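The Second Pair of Hands
At a school-supply packing house, two robot arms have taken over the sorting table, and the people who used to sit there are still working out what their jobs are.

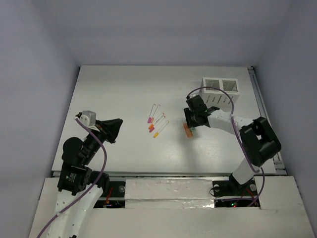
The morning shift at Plalto starts at 6:40, when the lights over the packing hall come up and the first totes roll down from the mezzanine. The company assembles classroom kits: markers, blocks, counters, glue, paper, whatever a school district has put on its list for the coming year. It ships to 618 schools, nearly all of them between July and the end of September, and for the rest of the year it takes back what the schools didn't use.

Those returns were always the part of the business that people complained about. A tote comes back with everything mixed together. Somebody has to tip it out, pull the markers from the blocks, test what can be tested, and put each kind where it belongs. Until last year that somebody was a row of sorters on stools along the east wall. The work was light, but it was the same reach and pinch for a whole shift, and the company's injury log was full of sore thumbs and stiff necks.

Plalto bought its first robot cell from Brurnine, a small firm that builds two-armed stations for light handling. The arms are mounted at the near edge of a table, one on each side, and work inside a bay with plain walls. A worker loads the table and the arms sort what is on it into containers. The software that decides which item to pick up is sold separately under the name Laur, and most people in the hall call the whole station Laur as well, which annoys the maintenance crew.

The cell was slow at first. In its opening weeks it handled markers well enough if they lay apart from one another, but it had trouble with pairs that had rolled together. Small blocks were worse. A flat block next to another flat block could look like one larger block, and the gripper would close on both and lose them. One of the former sorters suggested spreading each load by hand before starting the cycle, a sweep of the forearm across the table that takes a second or so. It is now in the written procedure.

Much of the change at Plalto has gone that way. The managers had planned for operators who would press a start button and watch a screen. What they needed was people who knew the goods. The sorters could tell that a certain marker body was slicker than last season's, or that one supplier's blocks came with a rough edge that caught on things. The technicians from Brurnine did not know this and had no way to know it. For several months the best-attended meeting in the building was the one after lunch, when the sorters went through the morning's failed picks with the technicians and said what they would have done.

Of the sorters on the old line, 40 were offered training as cell operators. The course takes two weeks. It covers loading, clearing a stuck gripper, checking cables for wear, reading the fault codes, and stopping the arms safely. Operators earn more per hour than sorters did. They also stand more, and a few of them mention it before they mention the money. The stools are gone from the east wall, and the anti-fatigue mats that were supposed to replace them arrived late.

Some did not take the offer. Several moved to the kitting line, where the work is still done by hand and the pace is set by the conveyor. Others retired or left. The company says it has laid off no permanent staff over the new equipment, and the workers interviewed for this article agreed. They also pointed out that fewer seasonal workers were called back this past fall. Seasonal workers don't appear in the figures for permanent staff, and for families in town who counted on that extra check, the difference was easy to see.

The rhythm of the day is different too. Sorters used to talk. They sat elbow to elbow, and the hall was quiet enough for a conversation to travel the length of the bench. Operators are spread out now, each looking after more than one bay, and there is the steady sound of the motors. One woman who spent nine years on the bench said that she goes home less tired in the hands and more tired in the head. She has to keep track of several things at once, and when a cell stops, the stop is hers to explain.

Breakdowns have changed hands as well. Under the old system a problem was a supervisor's problem. Now the operator is the first to open the fault log, and on most shifts the operator fixes it. Plalto put in a second program, Woko, that schedules loads across the cells and moves work away from one that is down. It can also rank operators by how long their cells sit idle. The staff objected to the rankings, and after a tense spring the company agreed to turn that screen off. The data is still collected.

On a good shift a cell can now clear up to 55 totes. A fast sorter could beat that in the first hours of the day and would fall behind by the last. Mixed loads with paper in them still go to people, and so does anything sticky. A tote that comes back with a burst glue bottle is set on a cart by the loading door, and whoever is free takes it to the sink.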